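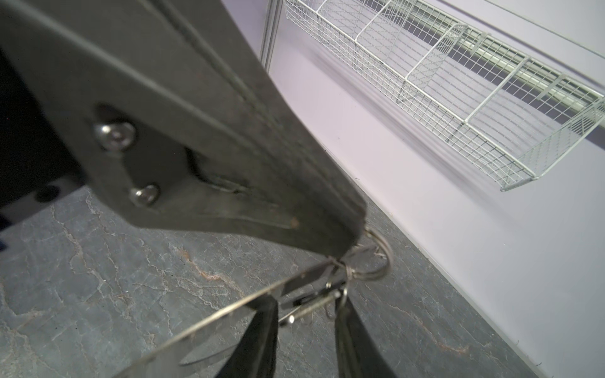 Two hex socket screws, the larger one on top.

Thread on socket screws, key sizes and why a 3 mm key ends up doing most of the damage in a small shop.

Background: in May I replaced every fastener on a Filtard label press, the older belt-driven model. 159 screws out, 159 in. 22 distinct part numbers by the time I had sorted by thread, length and head style. The parts list that came with the press covers fewer than half of them.

First problem is that key size does not tell you thread size. A 3 mm hex key fits an M4 socket head cap screw. It also fits an M5 button head. Same key, different thread, different torque limit.

An M4 button head takes a 2.5 mm key. So if someone swaps a cap screw for a button head to clear a cover, the thread stays the same and the key changes. Note it on the drawing or the next person will reach for the wrong key.

Second problem is socket depth. Button heads have shallow sockets and a low head. They are made for holding covers and guards. On the Filtard they had been used on the bearing blocks at some point in its life, and every one of those had a rounded socket.

Third problem is inch keys. A 1/8" key is 3.175 mm and will not go into a clean 3 mm socket. It goes into a worn one very nicely, feels tight, and finishes it off. Keep the inch set in a different drawer. Mine is in a different room.

Going the other way, a 3 mm key goes into a 1/8" socket with enough slop to cam out under load. If the key rocks, stop and measure the socket.

Ball-end keys: fine for running a screw in at an angle. Break it loose and do the final tightening with the straight end. The neck on a small ball end is thin and it will snap off in the socket, where it is hardened and you can't drill it with anything you own.

On threadlocker. Medium strength, one drop, clean threads. I found high strength on M3 screws in the feed tray. Those came out with a soldering iron held on the head until the compound let go, then a fresh key, straight end, slow pressure.

For sockets that were already gone, what worked, in order tried: a slightly oversize Torx bit tapped in, then a left-hand drill bit, then drilling the head off and turning the stud out with pliers. The Torx bit got most of them.

Replacement stock came from Sostach, class 12.9 for the bearing blocks and A2 stainless for the covers. Stainless is softer than people expect. Don't put it where the 12.9 was.

Florencia Zapata asked whether I chase the tapped holes. Yes, with a thread chaser. A cutting tap takes metal off threads that were fine to start with.

Sorting trays are the Akgül ones with the deep corners. Lids hold when you drop them, tested Friday.

Torque driver is a Butside, preset heads. I don't have a view on the adjustable version.

The full list with head styles and key sizes is in a spreadsheet. Reply if you run the same press and I'll send it. Lengths on the rear cover differ between early and late machines, so check yours against a caliper before ordering.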